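Osei Community Water District
Frequently Asked Questions: Water Meters and Billing

Updated September 18, 2026

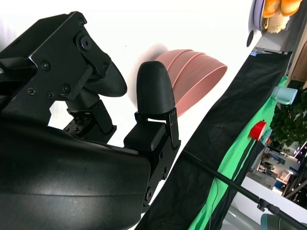
The District serves 2,436 metered accounts in the Gaston and Testell areas. The answers on this page apply to residential customers. Business customers should refer to their service agreement.

How often is my meter read?

Meters are read once every two months. Most are read remotely. The 143 accounts with older meters are still read in person, and customers at those addresses are asked to keep the meter box clear of soil, plants and parked vehicles.

Why does my bill say "estimated"?

A bill is estimated when the District could not obtain a reading. The estimate is based on your use during the same period of the previous year. Any difference is corrected on the next bill that follows an actual reading. Accounts with no prior history are billed at the district average.

I think my bill is too high. What should I do?

Please check first for a leak. Turn off all taps and appliances, write down the meter reading, and read the meter again after two hours. If the number has changed, water is passing through the meter. Toilets and irrigation lines are the most common sources.

If no leak is found, you may request a meter test. The fee is $125 and is refunded in full if the meter is found to be outside the permitted range.

Who is responsible for the pipe between the meter and my house?

The property owner. The District maintains the main, the service line up to the meter, and the meter itself. Tenants should report problems on the house side to their landlord.

Can I get an adjustment after a leak?

Yes, once in any 24-month period. Send the completed Leak Adjustment Form with a copy of the repair receipt within 60 days of the bill date. Adjustments apply to water charges only. The fixed service charge is not reduced.

When did the rates change?

The current rates took effect in July. They appear on the back of each paper bill and under "Rates" in the Ustar online account portal.

How do I sign up for paperless billing?

Log in to the Ustar portal and select "Billing preferences." Over 1,256 customers now receive their bills this way. You may return to paper bills at any time at no charge.

Whom do I contact about a dispute?

Write to Kwadwo Kyei, Customer Accounts Manager, at the District office. Please include your account number and the date of the bill in question. Service will not be shut off for the disputed amount while a written dispute is under review, but all other charges remain due.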